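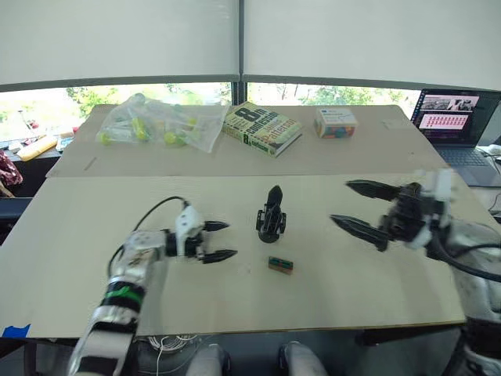
Prarnislow Forums > Manipulation > Planning and collision checking

Left arm plan rejected after right arm puts tool down (stale attached body?)

tangent_frame
Original poster

Bimanual cell, one planning group per arm plus a combined group. Planner is Sutari, collision world is the stock Qureshi backend, demos get recorded with Jandov. The work area is a pale board with a small black part standing near the middle, and a second board behind it that sits a little higher.

The sequence is simple. The right arm holds a long black cylindrical tool, puts it down on the front board, backs off. The left arm then comes in from its side to a pregrasp above the small part. The put-down runs fine. The left arm plan then fails with START_STATE_VALID, GOAL_IN_COLLISION, and the reported contact pair is left_finger_lower against "tool_0". When I dump the world, tool_0 is listed as attached to right_wrist, at the transform it had when the right gripper closed on it. In the real cell the tool is on the board at that point.

Over the last batch I got 23 rejections with that contact pair. If I call clear_attached by hand from a second terminal and resend the goal, it plans.

Things I have checked:

- The detach call is in the script, right after the open command.
- The detach call returns OK.
- Clocks agree between the two arm controllers.
- Same behavior with and without the recorder running.

Is the detach being overwritten by something? I would like to avoid sprinkling clear_attached everywhere.

nullspace_ned

Which node owns the attach? If the grasp monitor is enabled, it will re-attach whatever the gripper was last holding as long as it thinks the fingers are loaded. Your script detaches, the monitor publishes its own state on the next tick, and the backend takes the latest message. The OK you get back is accurate. It detached, and then it was attached again.

Look at the monitor's publish rate and the threshold on finger effort.

tangent_frame

Monitor was on. It is on by default in the bimanual launch file, which I had not noticed. It runs at 2 Hz here, so there is a fairly wide window where the script's detach and the monitor's belief disagree.

Turning it off gets rid of most of the rejections. It leaves a smaller set where the contact is between the lower left finger and tool_0 as a world object. Those look like a pose problem and not a bookkeeping problem. The detached tool keeps the orientation it had in the gripper, and the real one ends up lying flatter.

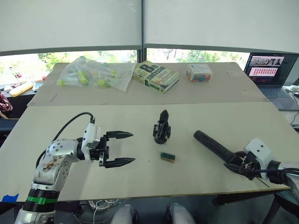

Right gripper holding the tool, left gripper wide open. The black part near the middle is the left arm's target.

The tool is modeled as one cylinder. It has no rod on it in the collision model, only the body.

kd_tree_surgeon

Two separate faults then, and I would fix them separately.

For the second one, a cylinder primitive is a poor choice when a thin rod is near the table. You are planning against the wrong shape in both directions: the cylinder is at the wrong tilt, so it sticks up where there is free space, and the rod is missing where there is something to hit. Drop the primitives and feed the depth cloud into the occupancy layer. Then there is no pose to get wrong.

nullspace_ned

I disagree with dropping the primitives. That rod will not survive voxelization at any resolution you can afford to run, and a black part against a pale board is the kind of thing where depth gets holes. You would trade a pose that is wrong by a known mechanism for a map that is wrong at random.

Keep the primitive, add a second thin one for the rod, re-estimate the pose once after release.

kd_tree_surgeon

Depth on dark plastic depends a lot on the sensor and the angle. With the camera above and in front, looking down over the board, I get usable returns on matte black parts most of the time. I agree about the rod. I do not agree that it is random. It is a consistent dropout that you can inflate around.

nullspace_ned

Inflate around it by how much? The target stands a short distance from where the tool gets laid down. Inflate enough to cover a missing rod and the left arm has no pregrasp left, and we are back to GOAL_IN_COLLISION with a different name in the log.

tangent_frame

That matches what I see. I tried global padding on tool_0 before posting. At 2 cm the left arm refuses every pregrasp I care about. Smaller values let it plan but then the padding is doing nothing useful.

Not using the occupancy layer for a second reason: the back board. I have a plastic bag of small parts, a paperback and a small box sitting on it, and the bag produces junk in the cloud. It is clear and crumpled. The layer fills with voxels above it that come and go between updates, and the left elbow gets blocked by them.

ik_or_treat

Unrelated to the tool, but is the cable on the left arm in the model? In both pictures it loops well clear of the arm near the wrist. I have had plans come back valid and then watched a loop like that catch on things on the way over. Sutari has no idea it exists unless you add it.

tangent_frame

It was not in the model. It is now, as a short chain of spheres fixed to the forearm link. Crude, and wrong when the wrist rolls a long way. I also put a roll limit on the left group so it does not get there.

backlash_comp

On the first fault, I think everyone is being too quick to turn off the grasp monitor. It exists so that a dropped object gets removed from the attached set without the script knowing about it. If you disable it, your world is right only when the script is right. With a tool that has wires on it I would want the monitor.

What I run instead is a hold-off. When a script calls detach, the monitor is told to ignore that gripper until the opening has passed a set width and stayed there. The bimanual launch file has a field for it, release_holdoff, and it defaults to zero, so it does nothing out of the box.

nullspace_ned

Fair. I would still prefer a single writer for attached state. Two nodes writing the same list with last-message-wins is the actual defect, and a hold-off just makes the race rare.

backlash_comp

Agreed that it is a design defect. It is also not one that tangent_frame can fix this week from the outside.

tangent_frame

Monitor back on with a hold-off. No re-attach since. Here is the procedure as it stands, in case somebody with the same setup finds this. Order matters in the first half.

1. Open the right gripper, wait for the width to settle, then call detach. My script had detach immediately after the open command was sent, while the fingers were still moving. Set release_holdoff to something longer than one monitor period.

2. Retreat the right arm along the finger axis before anything else is planned. Until the fingers are clear of the rod, exclude only the pair (right fingers, tool_0) from checking. Do not exclude the whole right arm. Then take one image and refit the tool. The fit is constrained: the cylinder axis is only allowed to lie in the plane of the front board, with a free rotation about the board normal, and the rod is a second thin primitive rigidly fixed to its lower end. The case I tuned it on has the tool lying diagonally with the rod running toward the right fingers at the edge of the view:
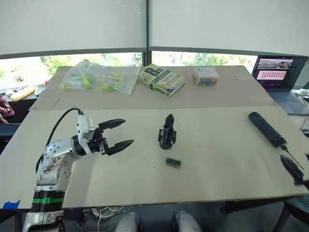 3. Model the two boards as separate boxes at their own heights. I had a single table box at the height of the rear one, and that alone put the refitted tool slightly inside the table. The backend resolves that by reporting contact forever.

4. Replace the bag, book and box with one keep-out volume over the rear board. None of them are targets. The volume only needs to be tall enough to cover the bag.

5. Plan the left arm with the right arm frozen at its measured joint state, not at its last commanded one. On my controllers these differ for a moment after a retreat.

6. If the refit residual is over threshold, stop. Do not fall back to the old pose.

Remaining failures are refits where the right fingers cover too much of the rod. Those stop at item 6, as they should.

kd_tree_surgeon

Item 2 constrains the axis to the board plane. The tool has a body thicker than the rod, so it should rest with a small pitch. Are you ignoring that?

tangent_frame

Yes. The pitch from body radius over that length puts the rod tip off by less than 6 mm in height, and I take that out of the clearance in z only. A free pitch made the fit unstable whenever the rod was partly hidden.

kd_tree_surgeon

OK. I would fix the pitch at the computed value instead of zero. It costs nothing and you get the clearance back.

tangent_frame

Will do that on Sunday when the cell is free.

ik_or_treat

Does Jandov log the planning world alongside the joint streams? I ask for item 5. Comparing measured and commanded state after the fact is a pain if the world snapshots carry their own timestamps.

backlash_comp

Only if you turn on the world channel, and it stamps on receipt, not on publish. So there is an offset. It is small and fairly constant on one machine. Across two machines I would not trust it for anything as short as a retreat.

nullspace_ned

I filed the two-writers problem against the bimanual launch package with a link to this thread. If anyone has a log where the re-attach happens with a nonzero hold-off, attach it there please.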